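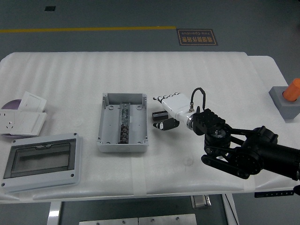
Games on a smart fridge, worth it?

ukport_or_bust
My Yilma fridge updated itself overnight and now there's a game store on the door. I bought Garkovus for 3 bucks because I was waiting on a frozen pizza and have no self-control. It's a farming game. You water turnips while standing in front of real turnips that you are letting die. Does anyone play anything on theirs?

tallgrass9
I put 9 hours into Garkovus on the fridge. My calves have never looked better. Touch controls are fine unless you've been handling butter.

Sellel_Main
9 hours with the door shut, I hope. Mine pauses the game every time somebody opens it, and I live with teenagers. Refunded.

tallgrass9
The pausing is a setting. Options, then Door, then turn off "Be Polite."

Sellel_Main
Found it. Now the music keeps going while the door's open, so getting milk has a banjo part. Still refunded.

mudlark
Unpopular opinion, but the chess on there is good. I make a move, get a snack, make a move. I've played 100 games and lost most of them — the snacks are going great, though.

ukport_or_bust
Is it the same chess as the phone version?

mudlark
Same one, 2 dollars more. I assume that's for the ice maker.

dropframe
So you're all paying extra to play phone games standing up in the kitchen. You own phones. You own chairs.

tallgrass9
Phone doesn't have cheese in it.

dropframe
I can't argue with that and I resent it.

ukport_or_bust
Update: pizza burned, turnips (game) doing well. Will try the chess tonight.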